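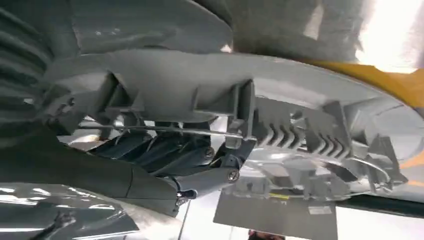 July 5, 2018
Stedholm workshop, notebook for the wrist view software

Back on the self-mask today, after leaving it alone far longer than I meant to. For anyone picking this up cold: Rebane is our little program that takes the wrist view and marks which pixels belong to the arm itself, so that Vikov (the planner) doesn't see a bit of gripper, decide it's an obstacle and refuse to move. The version from May did this with one fixed mask, painted by hand, and it served us very nicely right up to the moment the fingers moved. I was fond of it all the same.

The new version builds its mask from the joint readings. Vikov already knows where every link should be, so Rebane asks for the joint state, draws the links from the camera's point of view, fattens the outline a little and hands that over. Simple enough on the whiteboard! I had the drawing part going before lunch and was feeling rather pleased with myself.

Then I played back the long log. 398 frames, arm moving slowly, fingers opening and closing, and the mask was always a bit behind. You could watch it trail after the finger like a dog on a long leash. I spent a good while blaming the calibration, redid the hand-eye fit, got almost the same numbers as before, and put the old ones back. Please don't redo it, it's fine. The old file is the one in use.

The real trouble was time stamps. The joint readings come in at 100 Hz with a stamp from the controller, and the pictures get their stamp when Mevik (the logger, not the bench of the same name, we really ought to rename one of them) writes them down. So the picture's stamp is late by however long the picture spent waiting in line. I had been matching each picture to the nearest joint reading by those stamps, which meant matching an old picture to a newer pose, and the sign was backwards from what I first wrote on the whiteboard, so my first fix made it twice as bad. Mask in front of the finger, now. Took me an embarrassing while to notice.

What I did in the end:

Mevik now copies the capture stamp from the camera driver into the header and keeps its own write time in a separate field. Old logs don't have the capture stamp, so the player falls back to the write time and prints a warning. Don't silence the warning.

Rebane keeps a short buffer of joint readings and interpolates between the two on either side of the capture stamp. Plain linear, nothing fancy. If there's no reading on one side it waits, and if it has waited 250 ms it gives up on that picture and says so in the log.

Vikov holds the last good mask when Rebane gives up, and slows down while it does. I would like someone to read that part over before we run it near anything we care about.

With those three in, the outline sits on the finger and stays there during playback. I went through the log twice, once at full speed and once step by step with a cup of tea, and I was happy both times. Live on the arm is another matter and I've only tried it at low speed.

Now for the part that still bothers me. I had been hoping to add a small clean-up step that looks at the picture itself and pulls the mask's edge to the nearest strong edge, within four pixels. On a plain background it does lovely work. On the views we are getting now it wanders. Everything is gray against gray, dark gray finger segment against a gray housing, and there are so many fine edges for it to grab: the thin metal rod running across, the screw heads, the row of teeth off to the right with their tight little gaps. The creased shiny stuff in the lower left corner is the worst of the lot, all bright streaks, and the edge finder adores it. Over on the far side it's the opposite problem – the clear part washes out against the light and there's barely an edge left to find.

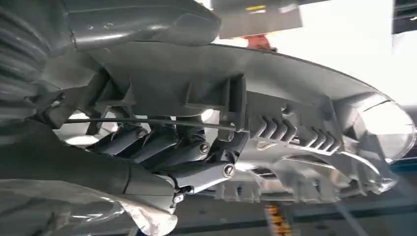 Have you tried fixing the exposure before you touch the edge step? came the note in the margin of the printout, and further down: the auto exposure is chasing the bright side, so every edge you tune against today will have moved by the next session. I would lock it, record the same motion again, and only then decide whether the clean-up is worth keeping.

Fair, and I'm a little cross that I didn't think of it first. The driver does let us lock exposure and gain, but the call has to come after streaming starts or it is quietly ignored (I lost half a day to that once before and never wrote it down, so now it's written down). I've added a setting for it in the launch file, off by default.

I'm also half inclined to drop the clean-up step altogether. With the stamps sorted out, the mask from the joints alone is good enough for Vikov, who only wants to know what to leave out and doesn't care about a tidy outline. Where it would matter is for anyone wanting to measure something right beside the finger. I've left the code in, behind a flag, with a grumpy comment.

Still to do: record the same motion with exposure locked, and again unlocked, same speed. Add the flexible wrap to the model as one generous lump, as there's no joint that tells us how it folds. Check that the buffer clears when the controller restarts – I have a feeling it doesn't. Push the Mevik change to the second machine, which is still writing the old headers.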